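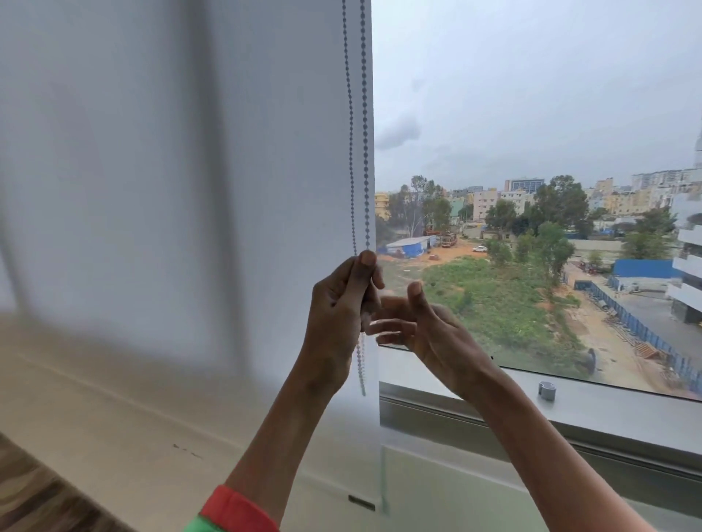 In Praise of the Boring White Roller Blind

I have lived with a lot of window coverings, and I'm ready to pick a side. Give me a roller blind on a bead chain. No motor, no app, no slats. Just a piece of fabric, a tube and a loop of little metal balls that you pull.

I know how that sounds. People get excited about sofas. They get excited about faucets! Say the word "blinds" at dinner and everybody starts looking for the bread. But think about how often you touch the thing. I do mine first thing in the morning, again when the sun swings over to my desk, and then at night when the apartments across the way light up and I remember that I'm in my pajamas.

My conversion started in Toledo, in a rental with those skinny aluminum slats, 16 of them bent by the previous tenant's cat (I assume a cat, and I hope it was a cat). You could never get them level. One side would shoot up and the other would hang there sulking, and then you had to do that sideways yank with the cord that everybody pretends to understand. And the dust! I washed them in the bathtub once. I do not recommend it.

Then I went the other way and got fancy. When I moved up to a high floor with big windows I priced out motorized shades from Besico, and the quote for the living room came in just over $2,000. I stared at that for a week. I'm a person who loses the TV remote twice a day, and I was going to add a remote for daylight?

So I bought plain white ones from Flutia instead, the kind that lets a bit of glow through, and I put them up myself on a hot Saturday with a borrowed drill and a lot of muttering. They're fine. They're better than fine. On a gray day I roll them all the way up and get the whole city, and on a bright one I pull them halfway and the room goes soft and milky, like the inside of an eggshell.

What I like most, though, is the chain itself. There's a nice weight to it. You feel every bead go by under your thumb, and you can stop the blind exactly where you want it, down to the inch. A button gives you none of that. I've caught myself standing there with both hands on the chain, going up a little, down a little, up a little, for no reason except that it's pleasant.

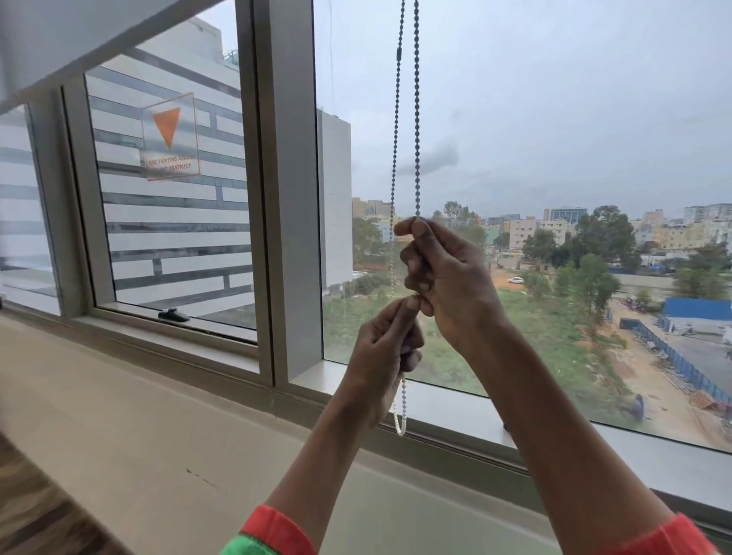
Which way do you pull if the blind won't move?

Try the other strand. One side of the loop raises the blind and the other lowers it, and if it's already all the way up or down, pulling harder in the same direction will only strain the bracket.

I do have complaints. The loop is a real hazard if you have little kids, and it needs to be fastened tight to the wall or the frame, or you should skip the chain and buy a cordless one. Please don't put that off. Also, the light sneaks in along the edges, so if you need a bedroom as dark as a cave you'll want curtains on top. And a cheap chain feels cheap. Mine came with plastic beads and I swapped them for metal in September, the best small amount of money I spent all year.

A friend keeps telling me I'll cave and get the motors eventually. Maybe when my shoulders go. Until then I'm happy to get up, walk over to the window and have a look at the weather while I'm there.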